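Tullcombe Community Choir: Frequently Asked Questions

Do I have to audition?
No! If you can hum along to the radio, you can sing with us. Come to two rehearsals for free and see how you feel.

I can't read music. Will I be lost?
Plenty of us can't either. Every song has practice tracks for each voice part, and you can play them in the car until your family begs for mercy (mine has).

Which part should I sing?
Stand wherever feels comfy on your first night. We'll do a few warm-ups and help you find your spot, and you're welcome to move later on. Low voices of every kind, we'd love more of you!

What sort of music do you do?
Folk, pop, a bit of gospel, and whatever colourful thing has caught our ear this term. Right now it's a gorgeous sea song in eight parts, and the tenors' line is a beauty.

When is the big concert?
July, at the Caldeira Hall. Choirs from Keveck and Wudatora join us for the second half, and the sound of everyone together is just huge.

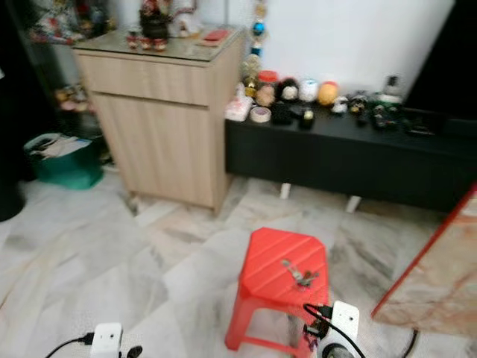 By Fouzia Mengal
Updated Jan 5, 2025

How should I practise at home?
Ten minutes a day beats one long slog. Stand up or perch on a stool with your feet flat, keep your shoulders loose and sing it slowly first.

What do I wear to concerts?
Black on the bottom, any bright colour on top.

Can I bring my kids?
Yes, from age eight, as long as you're singing too.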